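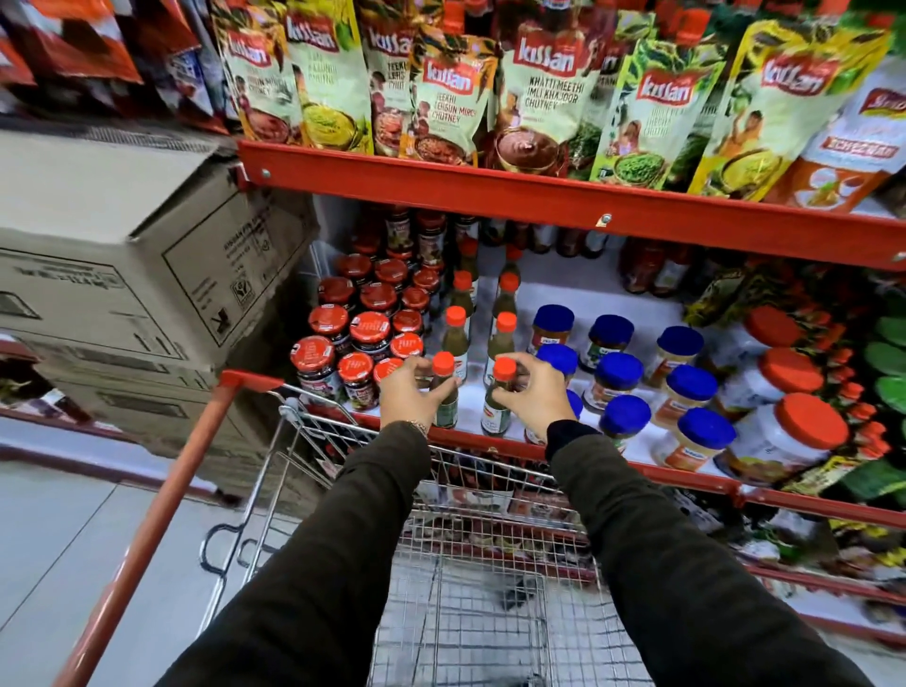
Korkor Ayaaba
7/24/19

1/14
My sister-in-law swears by the idea that you should have "one of every sauce" in the house and then you'll never get bored of rice. I have been testing this since last October. I am still bored of rice. A thread on the condiment aisle, and whether any of it is worth the cupboard space.

2/14
I should say I like sauce. I grew up in a house with two, brown and red, and both were on the table at every meal including some breakfasts. What I don't trust is the aisle.

3/14
Take the chutney pouches. Kissan has a whole row of them where I shop. Khatti Meethi Imli Khajoor, which is the tamarind and date one. Teekhi Lehsun Mirch, garlic and chilli. Green ones. Yellow ones. Every pouch has a lovely bowl of chutney on the front and I have never once got mine to look like the bowl.

4/14
The tamarind and date I will defend. Goes on chaat, goes on a cheese sandwich, goes on cold potatoes at the sink. If you buy a pouch, buy that and leave the rest where they are until it's finished.

5/14
Garlic and chilli, less sure. Ewurabena Sarpong says it's the best thing in the aisle and has said so to me on 3 separate occasions. I've had it open for weeks and I keep walking past it to get to the butter.

6/14
Now the little bottles of dark green sauce with the orange caps. Small bottles annoy me. You get two dinners out of one and then a fortnight of turning it upside down in the fridge door hoping. So you buy more than one, and I suspect that is the whole plan.

7/14
Same goes for anything with a narrow neck. I have a chopstick in my kitchen drawer whose only job is sauce bottles.

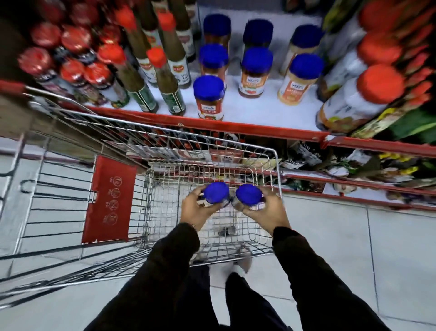
8/14
Jars, then. Blue lids, wide mouth, you can get a spoon in. Veeba do a red-orange sauce and a pale creamy one, side by side on the shelf. I came round to jars late and I'm still not convinced by what's inside half of them.

9/14
The creamy sort I find sweet. Everyone tells me that's the point. Wulan Lumenta puts it in a wrap with cucumber and I'll admit I ate the wrap. I'd want to see it survive a plain boiled egg before I gave it any more credit.

10/14
Some of the tall bottles with the red caps next door are Del Monte chilli sauce, if you read the labels. Perfectly fine. It's chilli sauce. I don't know why I own two other chilli sauces as well and would rather not be asked.

11/14
Had a message from Ezequiel Tapia saying I should compare by weight and I'd see the jars come out cheaper. Maybe. I've tried doing sums in front of a shelf with people trying to get past me. I have never finished one.
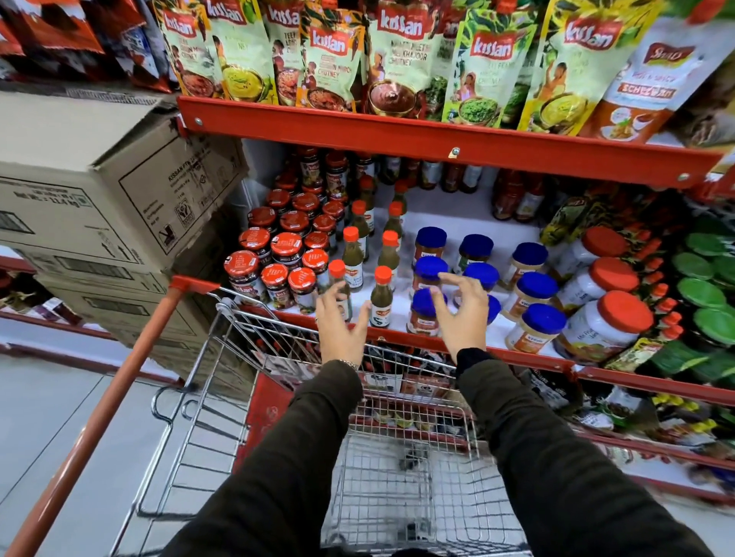 12/14
What I do now, for what it's worth. One hand goes to the green sauce, one hand goes to the jars, and I make myself say what dinner each one is for. A real dinner, this week. "It'd be nice with something" doesn't count.

13/14
Schezwan sauce passes every time, to be fair to it. Fried rice, noodles, toast if things are bad. I went in expecting to moan about it and I've got nothing.

14/14
Went through the cupboard last night. 8 open sauces, 6 of them past the date I'd written on the lid. Before anyone says it, yes, I know some of them keep. I smelled them. Replies are open if you want to defend the creamy one.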